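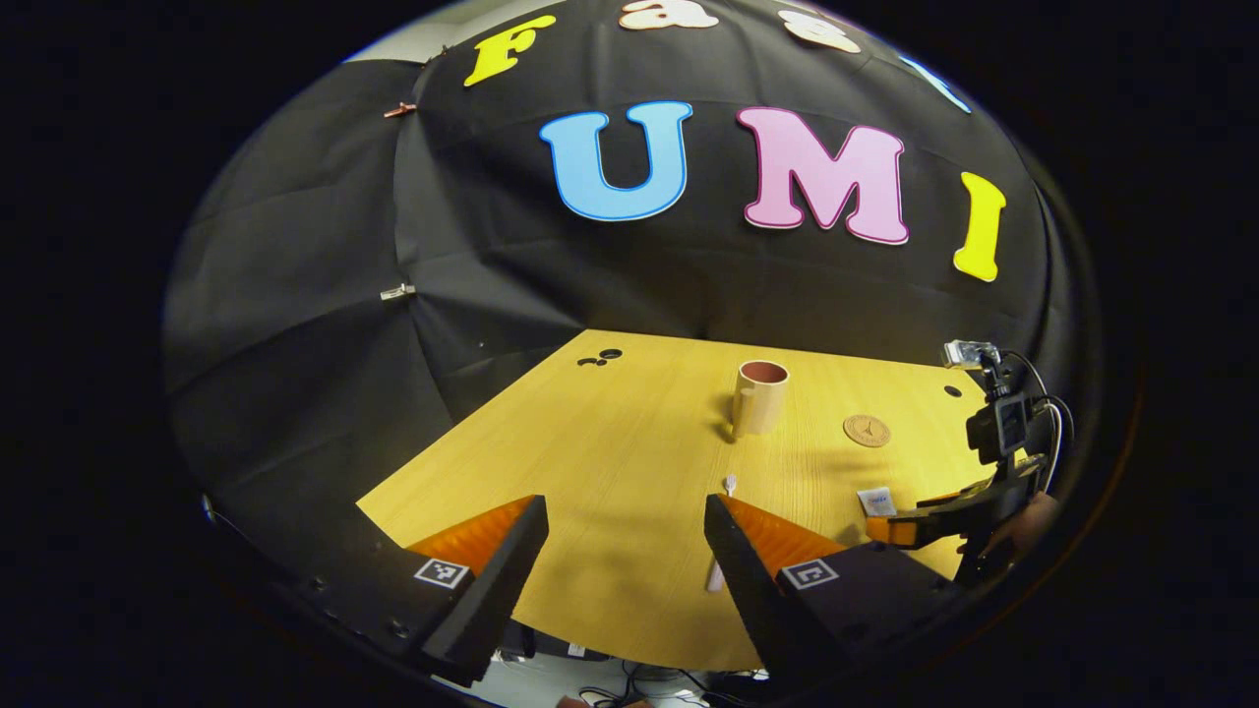
Chapter 6
Backdrops and Tabletops

I learned to hang cloth in my aunt's garage in Drultlow, one Thursday night, with a bedsheet and a lot of tape, and by morning the whole thing was on the floor. So let's start with what holds fabric up. I'm a clip person now! Two small ones along a seam, one copper-colored and one silver, will keep the left side of a black cloth in place, and you can move them as often as you change your mind. Black also lets you be as loud as you like with lettering – sky blue, pink and yellow cutouts all stand out on it, even where the cloth has creases.

Then there's the table. I like a yellowish wood with some grain to it, and I like one plain thing standing on it while I work out the rest. A tan cup with a dark red inside is plenty. Look at where its shadow falls before you bring in anything else (I spent most of my first job, a window for a shop called Plovberg, skipping this step and moving 12 saucers back and forth).

In this chapter we'll hang a cloth, space a short line of letters and set a single object on the table. You'll need your notes from Chapter 2, the ones on measuring a drape, so go dig those out.

6.1 Choosing the cloth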